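The long life of the kitchen table

Saturday, March 8, 2025

The table at the back of the Kundorau showroom has been there for 15 years, and it is not for sale. Staff eat lunch at it. Customers put their bags on it. Its top has faded near the window, there is a burn the size of a coin at one end, and the company regards it as the best advertisement it has.

Wooden tables are having a good run. Kundorau, which makes furniture in a former bakery and sells most of it within the county, took more orders for tables last November than in any month since it opened. Many of the buyers already owned one. They had bought it cheaply, watched the surface lift at the corners and decided to pay more the second time.

What they pay for is mostly the top. Solid timber moves with the seasons, taking in moisture when the air is damp and giving it up when the heating goes on. A wide board can gain or lose several millimetres across its width over a year. A good maker fixes the top to its base with slotted brackets or wooden buttons, so that it can shift without splitting. A poor one screws it down tight, and the crack usually arrives in the first winter.

Grain matters too, though less than people think. Straight, even grain is the easiest to live with and tends to stay flat. Wilder figure looks handsome in a shop but can be harder to plane and more likely to twist. Pale woods show ink and red wine, while dark ones show dust and crumbs.

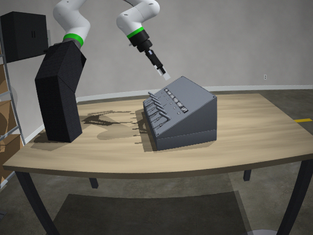 Pale wood with a darker front edge.

Then there is the finish. Lacquer keeps out spills and needs little attention, but once it is scratched through, the whole surface normally has to be stripped. Oil gives less protection and asks for a fresh coat once or twice a year. Its advantage is that a damaged patch can be sanded and oiled again in an afternoon. Kundorau's own tables leave the workshop with 2 coats of Dukero, a hard wax oil that costs £149 for the large tin. The firm sells a smaller one to customers who want to do their own upkeep.

Old tables can often be saved. Ladent, a repair workshop in the market town of Gape, charges £100 to sand and refinish a four-seat top, provided there is no veneer. Veneer is thin and can vanish under a sander in seconds, so the workshop checks the end grain before it quotes. Loose joints cost extra. White heat rings often come out with gentle rubbing, and black water stains in oak usually need oxalic acid, a job best done outdoors with gloves on.

Day-to-day care is dull. Wipe spills quickly, dry the surface afterwards and keep the table away from radiators. Turn it round now and then if one end gets all the sun. Felt pads under lamps and bowls will prevent most scratches, and a tablecloth is fine as long as it isn't left on damp.

Kundorau's showroom is open on weekdays and by appointment at weekends. Ladent takes tables in for repair by the month, and its waiting list currently runs into early summer.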